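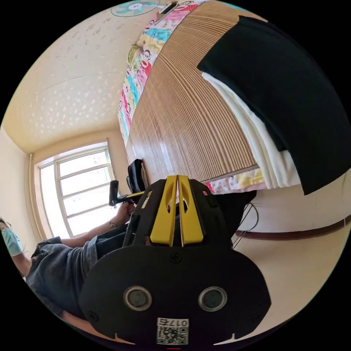 Figure 1. Wrist camera view, bedroom sequence, with a second hand-held device in view at left.

Kivi: Clock Alignment and Pose Filtering for Two-Handed Demonstration Data
Afaf Masri
Project report, 7 Jul 2019

1. Problem

Kivi is a preprocessing tool. It takes the video and inertial logs of a left and a right hand-held gripper and writes one trajectory file per demonstration. The earlier script, Brolten, assumed that both devices started recording at the same moment. They do not. In the Kondgate set the start offset varied between demonstrations, and a policy trained on those files closed the left gripper too early on folding tasks.

2. Method

Each device gets its own camera trajectory from visual-inertial odometry. The fisheye model is fitted once per lens and kept fixed. Pixels covered by the gripper body are masked before feature extraction. In Figure 1 the body takes up much of the lower half of the image, and features placed on it would be tracked as if they were static background.

Alignment then runs in two passes. The coarse pass cross-correlates the angular speed of the two devices over a window of 30 seconds. The fine pass uses only the images in which one device can see the other. It searches over offset and relative pose together, minimizing reprojection error on the visible device. If there are too few such images, the coarse value is kept and the file is flagged.

Finger width is read from the yellow fingers by color threshold in a fixed region. The threshold is set per session. Bright window light shifts the hue, and a yellow print on a bedsheet close to the fingers can enter the region, so blobs that touch the region border are rejected.

3. Data

The Brostberg set has 1,561 demonstrations recorded in furnished rooms. Tasks are folding, stacking and handing over. No external tracking was available, so offsets were checked by hand on a subset, using finger closing events visible from both cameras.

4. Results

The coarse pass alone left a median error of 2 video frames on the hand-checked subset. The fine pass brought this below one. It failed on 18 demonstrations, mostly where the cameras faced a plain wall or ceiling and odometry drifted before the devices came into mutual view.

Width reading was stable except under backlight. Adaptive thresholding was tried and removed. It fixed the backlit files and broke several that had been correct.

5. Open issues

The body mask is drawn manually and must be redone if the lens mount is changed. Rolling shutter is not modeled. Flagged files are still written to the output directory, and the training loader has to skip them by reading the flag field.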